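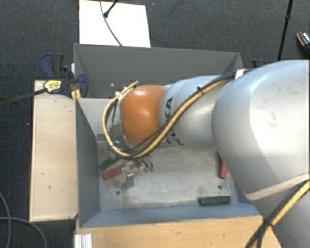 Kisten, Keller, Kleinkram: was vom Ordnungsratgeber übrig bleibt

Ich misstraue Aufräumtipps grundsätzlich. Die meisten enden damit, dass man erst einmal Behälter kauft. Trotzdem habe ich im Juli den Keller ausgeräumt und ein paar der üblichen Ratschläge ausprobiert.

Alles in durchsichtige Boxen
Klingt gut, bringt wenig. Nach außen sieht man die unterste Lage Schrauben und sonst nichts. Ein Streifen Kreppband mit Filzstift hilft mehr und kostet fast nichts. Aufs Band gehört, was drin ist, und zwar an die Stirnseite. Deckel werden vertauscht.

Offene Metallkisten
Für Werkzeug und schwere Teile mag ich sie, für Textilien nicht. Im feuchten Keller gehören Leisten darunter, zwei Zentimeter Luft reichen. Leichten Rost bürste ich ab und reibe dünn mit Öl nach. Der Trick mit Cola? Klebt, und danach wischt man doppelt.

Reis gegen Feuchtigkeit
Hält sich hartnäckig. Meine Nachbarin Hamdia Adugna schwört auf ihre Socke voll Reis, ich habe bei mir keinen Unterschied bemerkt. Wer wirklich ein Feuchteproblem hat, braucht ein Hygrometer und lüftet im Sommer nachts oder früh am Morgen -- mittags holt man sich die warme, feuchte Luft erst herein.

Teppichreste auf dem Kellerboden
Angenehm unter den Füßen, aber bitte nicht vollflächig verkleben. Lose auslegen, ab und zu anheben und daran riechen. Muffig heißt raus damit.

Die Einjahresregel
«Was du ein Jahr nicht benutzt hast, kann weg.» Mein Rohrschneider lag vermutlich länger herum, und dann tropfte die Leitung unter der Spüle. Bei Werkzeug gilt die Regel für mich nicht. Bei leeren Marmeladengläsern schon, davon standen 52 im Regal.

Schwere Kisten nach unten, Lackdosen fest verschließen und frostfrei stellen. Eingetrocknete Reste nimmt je nach Ort der Wertstoffhof, flüssige gehören zur Schadstoffsammlung.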